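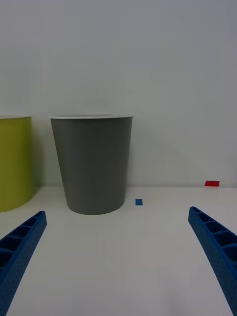

Cloth remembers how you treat it, Waltraud Pfeiffer tells her second-year textile students, usually while one of them is pulling too hard on a hem. She has been teaching pattern cutting at Gretura for long enough that half the small labels in town seem to have someone on the payroll who still hears her voice when they pick up the shears.

Lefteris Drakos certainly does. He left the course with a decent portfolio and 2 borrowed dress forms (both returned, he'd like it known), and went straight into knitwear at Kartha, where he stayed until the itch to make coats became too much for him. His first collection under the Lelex name came to 60 pieces, nearly all in undyed wool, and it sold slowly and then, one November, rather quickly!

Now the pair of them are planning an evening class together, with cloth from the Zosavon mill and the kettle on from six.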